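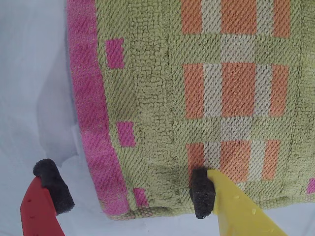 2021-06-13

Spent the better part of the morning reading about laundry-folding machines, which meant I did not fold any laundry. The basket has been at the foot of the bed since I came home from Braltton and it's starting to feel like furniture.

The article I got stuck on was about the Nirel, which Granora has been promising since February. You feed it a towel and it hands you back a folded towel. Their own number is 47 seconds apiece, on a good day, with a towel it likes. I timed myself on the bath towels and got six seconds, and I was watching TV. Then again, I have been at it for decades and Granora has only been at it since lunch, in towel terms.

What I can't get over is that the thing costs $1,351 and doesn't do fitted sheets. Neither do I, if we're being strict, but I'm not for sale.

I do get why it's hard. A box is a box wherever you put it. A towel is a different shape every time you let go of it. You pick it up by what you think is a corner and it's the middle of a side, and you shake it and try again without even noticing you made a mistake. A machine has to notice. Then it has to find the hem, get hold of one layer and leave the other alone, and pull just hard enough. I tried folding one with my eyes shut and using two fingers on each hand, in the spirit of fairness, and ended up with something like a burrito. So, some respect for the machines.

Terry cloth must be the easy end of it, too. It's thick and it stays where you put it. I'd like to see anybody's robot take on my black tights, or the duvet cover that eats socks.

The dishwasher at Jara, where I had lunch, was out of order again, and that's a machine with one job and some 60 years of practice. The kid at the counter was washing cups by hand, pretty fast. I left a bigger tip than usual.

My guess is I'll own a folding machine eventually and will spend my evenings clearing jams out of it – grumbling the whole time, probably – with the basket still sitting there full.

Folded the green towels after supper. Left the rest. Need detergent and light bulbs.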